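Jimska Laundry Arm: two weeks of letting a machine near my clothes

Posted November 6, 2018

I should say up front that I wanted to love this thing. I have three kids, a husband who plays soccer in the mud, and a dryer that never seems to be off. So when my neighbor Fung-ping Shih asked if I'd like to try the Jimska home kit before she sent it back (she had it on a trial and was going out of town), I said yes before she finished the sentence!

The kit is a single arm on a heavy base that clamps to a table, a two-finger gripper, a small camera down by the gripper, and a box of cables that took me most of an evening. The price on the card was $1,411, plus another $500 if you want the folding software, and you do want it, because otherwise you have bought a very expensive coat hook.

Setup

Not awful. The booklet has 40 pages and I read maybe a third of them. Clamp the base, plug in the box, let the arm wave itself around for a bit, then tell it where the table edges are. My clamp slipped once and I had to redo the whole table part, which was annoying, but a folded dish towel under the jaw fixed it. You do need a proper table. My card table wobbled so badly that the arm kept stopping itself, so we gave up the dining room for two weeks. The kids ate at the counter and thought it was wonderful.

Folding

Washcloths and dish towels are where it shines. Lay one out flat, press the button, and the arm picks a corner, carries it across, lets go, and comes back for the next one. It's slow - I can do the whole stack while it does one - but the folds are neat and I found it weirdly soothing to watch with a cup of coffee. T-shirts came out fine about half the time. Anything with a hood was a disaster.

Sorting a heap

This was the part I was most excited about, and the part where I'd tell you to wait a few years. Folding a thing that's already flat is one job. Finding the thing in the first place is another! A person looks at a pile and knows that the plain cream stuff and the plaid next to it are two separate items, and that the ridge standing up between them is a fold you could pinch. For a gripper coming in low over the cloth, it's all just bumps and shadows.

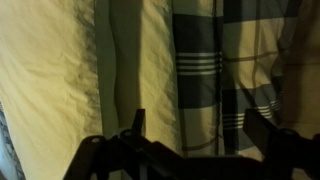 Picking up one item at a time

The app has a setting called Single Item, and you'd think that would take care of it. In my house it meant one item, plus whatever was tangled up in it. I ran it over and over with a mix of shirts and bedding, and my best streak was 12 good picks in a row, all of them with socks and washcloths spread well apart. Once things overlapped, it would grab a pinch of the top layer and a pinch of the one underneath and carry both off to the side, very pleased with itself.

Plaid gave it extra trouble, or at least I came to think so. My friend Salvador Nogueira fixes packing machines for a living, and when I complained to him he said they have the same headache at work with anything soft. Boxes and bottles, no problem. Bags of bread rolls, somebody still stands there and does it by hand. He figures cloth is worse, and a busy pattern can make it hard to tell a stripe from an edge. I can't swear to the science but it matched what I was seeing.

Noise and safety

Quieter than my blender, louder than my fridge. It stops when it bumps something, and I tested that with my own forearm. The gripper isn't sharp, but it did pull a thread on a knit sweater, so keep the good stuff away from it.

What I liked

Neat little towels. The stop button is big and easy to hit. Customer support was lovely - I talked to Sandrine Renaud twice and she never once made me feel silly for asking where the second cable went.

What I didn't

It takes over a table. It can't deal with a real laundry basket full of real laundry, and you end up laying everything out for it, by which time you could have folded it yourself. Fitted sheets, forget it. And the folding software really ought to come in the box at that price.

Would I buy one?

Not this year. If you like to tinker, or you fold a whole lot of identical towels (a small salon, maybe?), I can see it being fun and even a bit useful. For a regular family, no. Fung-ping has hers back now and says there's an update due in April that's supposed to help with piles. I've already asked if I can borrow it again.

Three stars out of five, and one of those is for the washcloths.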